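Goritz Help > Grippers and end tools > Maintenance

Left finger on handheld gripper has more play after reassembly, misses the towel fold
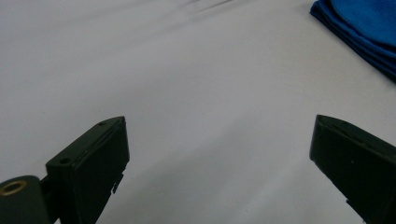
I look after one handheld gripper with the Fandorex two-finger kit on it, and I took it apart in October to clean the joints. Since I put it back together the left finger has more play than the right when I push on it with my thumb. Opened wide they look level to me, tips at pretty much the same height over the sheet, and the blue towel is what I test on. When I close on the rounded fold edge the right finger gets under the cloth and the left one rides up over it. It happens maybe four times out of ten. Before the cleaning it hardly ever did.

What I have done so far: swapped the two finger screws for new ones, cleaned the slide with a dry brush, ran the homing routine twice from the Clustalard utility. It finishes without an error and reports a closed position of 1297. I didn't write down the old value so I can't say if that is different. There is also the brass ring in the round mount on the left, and I may have pushed on it when I was getting the finger off. Should that be flush with the plastic or stand a little proud? The manual only shows it from the other side.

No spare mount here and I would like to avoid ordering one if it's an adjustment.

Posted by tallow_bench
Tags: gripper, finger alignment, homing, cloth

3 answers

Accepted answer
Parveen Karunaratne

Thumb play on one side only is nearly always the joint between the finger and the mount. The homing routine won't fix it. Homing only tells the controller where closed is, and it will happily home against a loose finger.

Do it in this order.

Power off and unplug. Open the fingers by hand as far as they go.

Take the left finger off again and look at the shim washer behind it. On the kit I have there is one per side and they are thin enough to stick to the back of the finger with a bit of grease. If you cleaned the joints with a solvent it may have dropped off and gone in the bin with the wipes. I have done that.

Check the brass ring by pressing on it with a flat piece of plastic. Mine is flush, but I've only had the one revision in my hands, so go by whether it moves. It should not move or turn at all. If it turns, the insert has come loose in the plastic and you do need a new mount. Glue will hold for a while and then let go in the middle of a job.

Refit the finger with the screws just snug. Close the fingers onto a flat spacer, 6 mm or thereabouts, something with parallel faces. Tighten while they are clamped on it, a bit on one screw and then a bit on the other. If you tighten them with the fingers open, each one settles wherever gravity leaves it.

Plug in, home once, write the number on a piece of tape and put it on the handle.

Then test on something hard before you go back to the towel. A wood block will show you a height difference straight away. Cloth gives, so you can be out by a fair amount and still pick it up most of the time — which sounds like what you have.

Comment from tallow_bench: Shim was missing on the left. Found it on the tray under the vise. The ring does not turn. Refitted with the spacer method and the play is gone. 40 closes on the towel fold and one miss, and I think that one was me coming in crooked. Home value is different now too. Thanks.

Comment from Parveen Karunaratne: Good. Check the screws again after a week of use, they bed in.

Answer 2
geum_user

Had something similar with the Geum fingers, which are a different shape but go on the same way. For me it was the pads. They wear faster on one side if you always approach from the same direction. Swap left and right pads and see if the problem moves to the other side. If it moves it's the pads, if it stays it's the mount. Takes five minutes. I'd try it before pulling the mount off.

Comment from Parveen Karunaratne: Worth doing, but worn pads won't give you play under the thumb.

Answer 3
rowhouse9

Try updating Clustalard. The old version had a homing bug.

Comment from tallow_bench: Which version? I'm on the one that came with the kit.

Comment from rowhouse9: Not sure, it was a while back. Mine started working after the update but I had also changed the cable.

Related questions
Finger screws keep backing out
Homing stops halfway with no error shown
What grease for the slide on the handheld unit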